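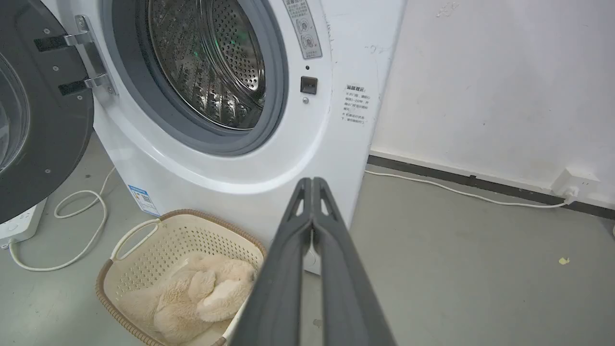 My painting has been accepted for the spring open at the Drisska gallery and I still can't quite believe it! The email came in April, at ten to seven in the morning, and I read it standing up in my dressing gown with toast in the other hand. I've been sending work in to that show on and off for years and had got very used to the polite no. The one they picked is the smallest thing I entered, a kitchen still life with a blue jug and half a lemon, and I very nearly left it out. I've been drawing round things for months now, bowls and clock faces and the open door of a front-loading washing machine with all those little holes in the steel drum (murder to draw, by the way, they go into ellipses as the drum curves and then the light bounces about and you lose your place). The jug came out of all that practice, I think.

Anyway, the numbers. There were 2,209 entries this year and they've hung 101 of them, so I'm trying not to do the sums too often. Two of us from my Thursday-no-longer-on-a-Thursday painting group got in, which made for a very noisy tea break.

Dropping it off was an adventure. The gallery is up on Skotileo Hill and there's no parking to speak of, so I took the 31 bus with the painting wrapped in a bath towel on my knees. A lady across the aisle asked if it was a tray. At the desk they gave me a pink form, wanted to know if I'd used D-rings (I had, phew) and whisked it away through a side door. I felt a bit odd going home without it.

The opening was packed. You get a glass of something fizzy and a catalogue, and then you pretend to look at everybody else's work while edging towards your own. Mine's in the Tahiri Room, low down on the left wall next to a huge orange abstract. I was worried it would be swallowed up but it holds its own, and the lemon looks rather good with all that orange beside it.

My favourite in the whole show is a set of tiny woodcuts of the Musivska allotments in the rain. Go and find them if you can, they're up the stairs by the window. I've already been back twice.

It's free to get in and the café does a decent cheese scone. I've got a spare catalogue too, so leave me a comment if you'd like it and I'll pop it in the post.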